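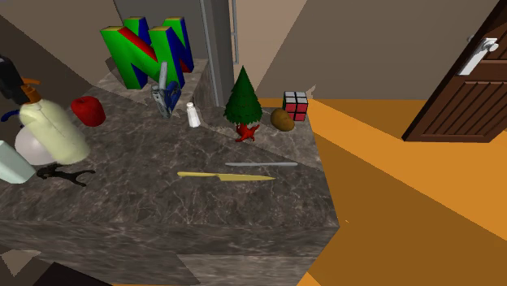 Muireann Ó Conaill wrote to us after last year's Open Streets Day to say that she had lived a short walk from the Corrigan campus for most of her life and had never once thought she was allowed in. Well, you are! Please come in! Her letter is a big part of how the Neighbour Scholars program at Flustmont University got going, and the questions on this page are mostly ones that people in Notden have asked us at the library, at the market and (quite often) at the bus stop.

Last updated 1 September 2021

What is Neighbour Scholars?

It's a program that lets people who live near the university sit in on real undergraduate courses, alongside the students, for a full term. You go to the lectures, you get the readings, and if the course has discussion groups you're in those too. There's no mark at the end and no transcript. What you do get is a term's worth of good arguments about rivers, or Roman law, or whatever you've picked.

Who can apply?

Anyone aged 18 or over who lives in Notden or in the townships next to it. You don't need a high school diploma. You don't need to have been to university, and if you have, that's fine as well. We've had retired teachers, a baker who came straight from work with flour on her sleeves, new parents, and a father and daughter who took the same astronomy course and disagreed about all of it.

Do I have to write an essay to get in?

No. The form asks for your name, your address, the course you'd like and a sentence or two on why it caught your eye. "I've always wondered" is a perfectly good answer and we see it a lot.

How many places are there?

There are 371 places for the coming year, spread across the whole course list. Most courses take 8 neighbours each and some of the smaller seminars take only 2, so do put down a second choice. If a course fills up we keep a waiting list and work through it in the order people signed up.

What does it cost?

Nothing for tuition. A few lab and studio courses have a materials fee of $28, and you can ask for it to be waived by ticking the box on the form. We don't ask for proof of income.

Which courses are open?

More than ever! Geography, history, music, biology, linguistics and philosophy have all opened nearly everything at first-year level, and engineering has joined us for the first time. Nursing placements and anything with a professional licence attached aren't included. The full list is kept at the front desk of the Hullero Building, and we'll happily mail you a copy.

Will the students mind having me there?

They've been wonderful about it. Kibet Nyamweya teaches the first-year course on cities and told us that his discussion groups changed completely once there were people in them who remembered the tram line, the flood and the old cannery. Students started asking the neighbours questions after class, then started walking home with them. Two of those conversations grew into term projects.

How much work is it?

That's up to you. Lectures are usually a couple of hours a week, with reading on top. Some neighbours do every page and colour-code their notes, others come and listen. If there's a group project you can join in or sit it out, but please tell your group early so they can plan.

Can I hand in assignments?

You can ask. It's the instructor's choice whether to read them, and many say yes when the class is small. They won't be graded, though you may get comments in the margin.

I use a wheelchair. Can I get to the classrooms?

All rooms used by the program are step-free. The Hullero Building's main door is heavy, so use the one on the garden side, which has a push button. Tell us on the form if you need captioning, large print, a seat near the door or anything else, and we'll set it up with the instructor before the first class.

Can I bring my kids?

Not to lectures, sorry. There's a free drop-in playroom beside the campus library for ages three and up, and it's open during most daytime classes.

Do I get a library card?

Yes, and it's a proper one. You can borrow books for the length of your course and use the reading rooms. Online journals work from the library's own computers but not from home.

What if I miss a few classes?

Life happens. Send the office a note if you're going to be away for a while. If you've decided the course isn't for you, let us know that too, so we can offer your seat to the next person.

When can I apply for the winter term?

Forms for winter go out in November. You can pick one up at the Notden public library, at the Hullero front desk, or from our table at the Saturday market, where you're very welcome to stop and talk about courses for as long as you like.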